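Notes on Teaching by Hand, Part Two

Filed under: Demonstration, Field Practice
Posted in July by Trygve Torvik

In the first part of this series I set out how the Westerberg group arrived at hand-held demonstration as its principal method of teaching. The present entry concerns the locker task, which has occupied most of our attention this season and on which several readers have written to me.

The demonstrator holds one gripper in each hand and works in front of the locker cabinet by the brick wall.

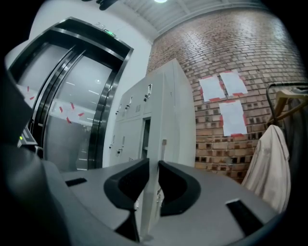
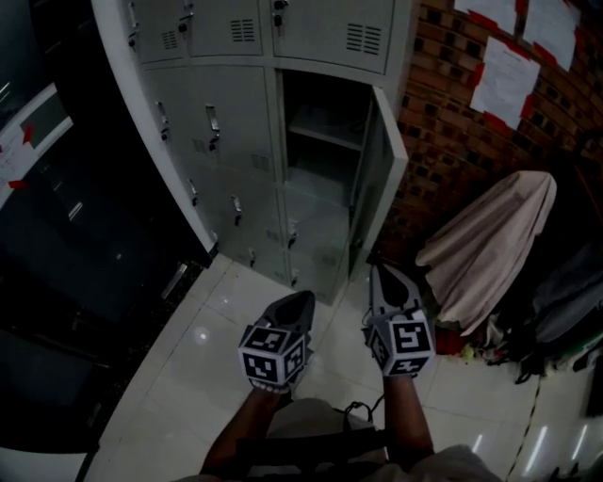
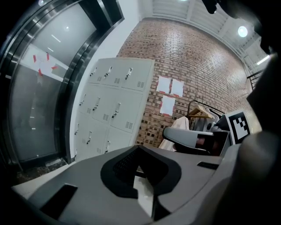

Why the lockers were chosen

A locker door is a modest object, and for that reason it was at first passed over in favor of the drawer and the kettle. Folke Strand made the case for it at our planning meeting. His argument was that a door of this kind asks for two separate skills in quick order. The latch must be taken with some precision, and the door must then be led along an arc that the hand cannot choose for itself. A person does this without thought. A policy trained on too few examples will commonly pull straight back, against the hinge, and stop.

The task as we define it begins with the door closed and ends with the door open far enough to admit both grippers. Closing is recorded as a separate task. We had combined the two in the spring and found the resulting files difficult to divide in a consistent way, so the earlier files have been set aside and are not included in the figures below.

Hand-held and remote control compared

Our colleagues at Gramenside continue to prefer remote control, in which the operator sits at a station and drives the arms directly. I have spent enough hours at that station to respect it. The movements recorded are, by definition, movements the arms can make, and no translation is needed afterward. The cost is in pace. A door that takes a few seconds by hand may take the better part of a minute from the station, and the operator receives very little sense of contact through the controls. New operators tend to overpull.

With the hand-held grippers the contact is felt in the wrist, and the recorded motion is accordingly smoother. The difficulty moves to a later stage. A person can lean, kneel or reach in ways that a fixed arm cannot follow, and a demonstration that looks excellent may prove to be out of reach when it is replayed. Mr. Strand now reviews a portion of each session with this question alone in mind.

The present state of the set

The locker set stands at 1,536 demonstrations, of which 787 have passed review. The remainder are either waiting or have been returned with a note. The most frequent reason for return is a hand that moves before the fingers have fully closed, which teaches a kind of tug we would prefer the arms not to learn.

Guidance for new demonstrators

The following has been agreed for all sessions and replaces the sheet issued under the Ternex trial.

Begin each demonstration with both grippers open and held apart.
Approach the latch at a steady pace. Do not correct the approach more than once; if a second correction is needed, end the recording and start again.
Allow the door to determine the path.
Keep the idle hand still. A wandering second hand is recorded as faithfully as the working one.
Rest after every 8 demonstrations. Tired wrists are easy to see in the files.

Questions received

One correspondent asked whether demonstrators should vary their style on purpose. We ask them to vary the starting position and the choice of door, and to leave their own manner of moving alone. Another asked whether the Hirach arms will be used for the replay trials. They will, subject to the delivery of replacement fingertips, which are late.

Part Three will deal with replay. Comments on this entry are open, and I read them on Sunday evenings.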